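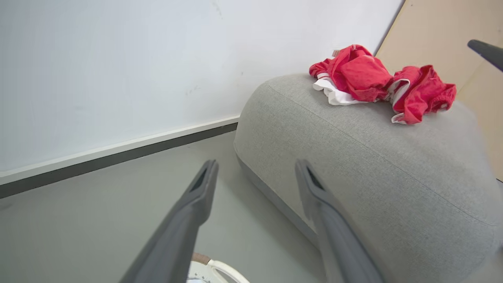 Cloth manipulation papers still report one number per task, and the number is usually the success rate of the whole episode. I think this has held the field back. A policy that fails at the first grasp and a policy that fails at the last placement get the same zero, yet they need different fixes.

At Laur we rescored 200 laundry episodes by stage: approach, first pinch, transfer, release. Of 473 logged grasp attempts, 29 closed on two layers when the label called for one. The episode score had hidden nearly all of them, as most were recovered by a second try.
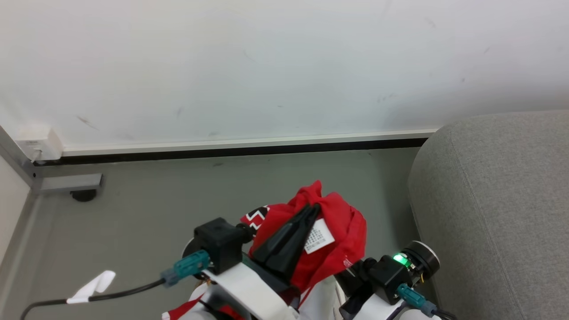

Figure 1. Left gripper pinching red fabric beside the printed label.

A pinch like the one in Figure 1 is where I would spend annotation effort. The grasp point fixes how the cloth hangs, and the hang decides what the other arm can reach. Zane Butkienė has argued that stage labels are too subjective to compare across labs. Her objection is fair for transfer. For first pinch, our two annotators disagreed on 40 attempts, and a written rule settled most of those.

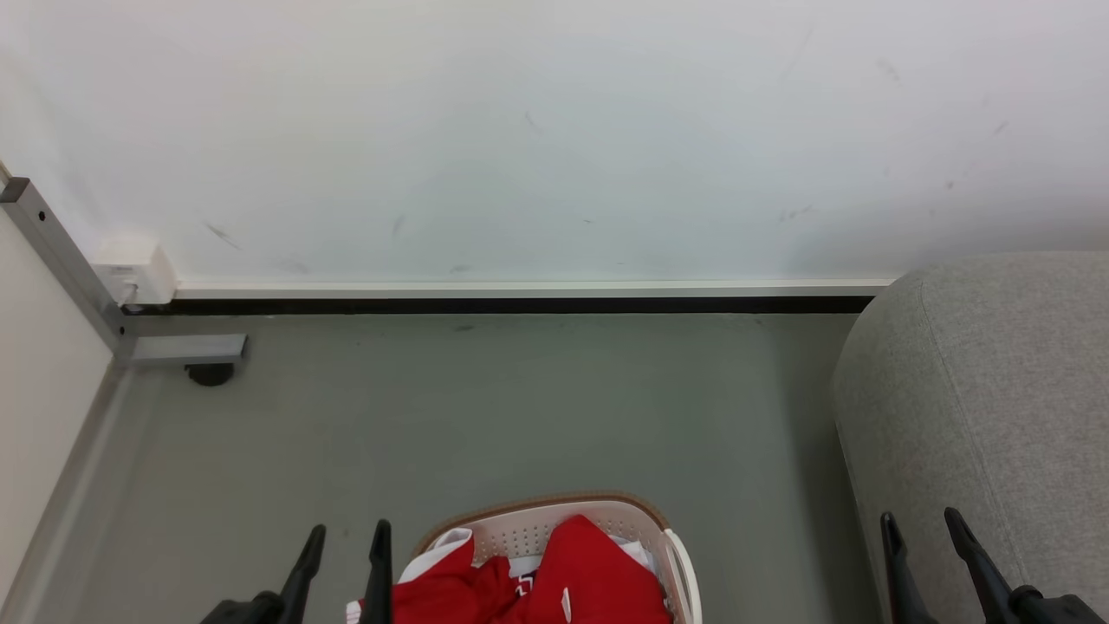 Figure 2. Red and white garments in a basket, both grippers open.

Heaped garments are harder to score, as one mound can hide several edges. The Feltetik protocol skips such states. I would keep them and report them separately, with the raw counts printed next to the rate.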